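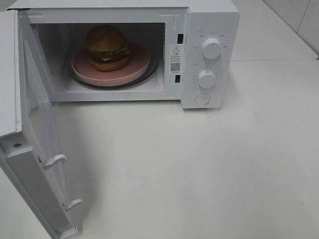
Shared Kitchens: Microwave Use and Care

The Residents' Services Office has completed its yearly review of the shared kitchens in the Rawashdeh and Emik buildings. The two buildings are home to 300 residents, and the microwave ovens remain the most heavily used appliances in both. Residents are asked to read the following guidance before the winter break.

Food should be placed on a microwave-safe plate or in a microwave-safe bowl and set on the turntable before the door is closed. A plate with a raised rim will hold most spills. Plates that are too wide for the turntable will catch on the side walls and should not be used. Foil, metal flatware and takeout boxes with wire handles are not permitted in any oven.

Sandwiches and burgers heat unevenly. The office recommends taking out lettuce and other cold items first, warming the patty and bun separately at a medium setting, and putting the sandwich back together afterward. Short periods of heating, with a check between them, give better results than one long period at full power.

On models with two knobs, one sets the power level and the other sets the timer. The timer knob should be returned to zero if food is taken out early. An oven must never be run empty.

Spills are to be wiped up by the person using the oven, with a damp cloth and mild dish soap. Scouring pads scratch the interior and are no longer stocked. Warning labels and QR codes inside or on the ovens must be left in place -- repair staff refer to them when ordering parts. The small slots along the front edge, where the door latches close, should be kept free of crumbs and grease.

A budget of $1,120 has been approved for replacement turntables and plates, to be supplied by Wurkura. Delivery is expected in May. Until then, cracked or chipped plates should be handed in at the front desk of either building.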